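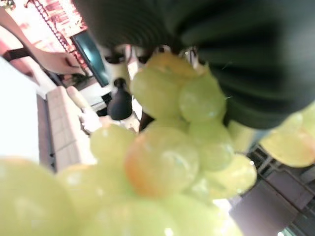 Fig. 1. A bunch of pale green grapes, one with an orange-amber tinge.

Intro to Science, week 4 handout
F. Nistor, 8 February 2019

Measurement and error. Short version, the long one is in the reader.

Measuring = comparing a thing to a unit. A number with no unit is not a measurement. I will take points off for this every time, ask last years group.

Accuracy: how close you are to the real value.
Precision: how close your readings are to each other.
You can have one without the other. A scale that reads 3 g too high every time is precise but not accurate. Zero your scale first.

Two kinds of error
Random: readings scatter both ways. Shaky hands, drafts, reading the scale from a slightly different angle. Repeat and take the mean, the scatter partly cancels.
Systematic: all readings shifted the same way. Repeating does not help. Bad zero, stretched tape, wrong calibration. You find it by checking against a standard.

Blunders are a separate thing (wrote 17 for 71, etc). Cross out with one line so it can still be read. No white-out in lab notebooks.

Significant figures
Write what the instrument gives you and stop there. Calculator says 8.333333, your ruler doesnt.
240 mL is ambiguous, two figures or three? Write 2.4 x 10^2 or 2.40 x 10^2.
Same problem with 2000. Could be one figure, could be four.
Multiply/divide: keep the fewest sig figs. Add/subtract: keep the fewest decimal places. People mix these up on the test.

Uncertainty
Ruler or other marked scale: half the smallest division.
Digital display: plus or minus one in the last digit, unless the manual says otherwise.
Percent uncertainty = uncertainty / reading x 100. So 1 mL in 240 mL is 0.4%. Same 1 mL in 17 mL is 5.9%, much worse. Pick the right size cylinder.

Graduated cylinders: eye level, bottom of the meniscus. Flat bench.

For next time
Read Kurtuluş, chapter 4, skip the boxed part on logarithms. Do the odd problems. Show units on evry line, including the middle ones.
Bring your notebook and a ruler with millimeters. We start the density lab right away, no lecture first.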